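Robots still slow on the small jobs, Jodow trial finds

Putting a tool back where it belongs is still hard work for a machine, according to Jodow, which published first results from its bench trial on Friday. Two arms, one screwdriver, one red tray. Simple enough for a person. The arms managed it 50 times out of 100 in January. 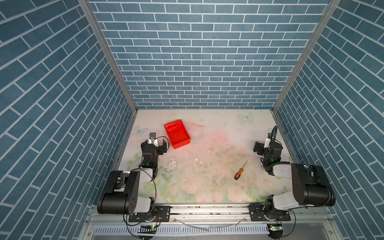

Page last updated: Feb 2, 2024

Jodow ran 1,063 attempts in all, on chores picked from a repair shop and an ordinary kitchen. Sorting, wiping, folding a cloth, clearing up hand tools. Wiping went best. Folding went worst – the company gave no score for it and says it will try again in the spring.

Thin things are the trouble. A screwdriver lies almost flat and the fingers have to close low on it without pushing it away. Get it slightly wrong and it rolls. Then the arm has to find it all over agian. 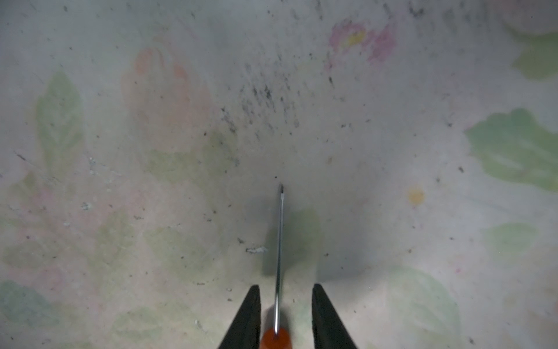
Shop owners who saw the numbers were split, and one at Abou Jaoude said half was no use to her, a helper who dropped every second tool would be sent home by lunch. She would look again if the price came down and the thing could be left alone overnight.

Tatia, which sells shelving and bins to small workshops, is more hopefull. It wants to test the arms on returns, where speed matters less. No date yet.

A second round, with the software maker Wero, is planned with 213 different objects. Most of them household stuff – spoons, pegs, jar lids. Jodow says results will go up on its site when the round is done.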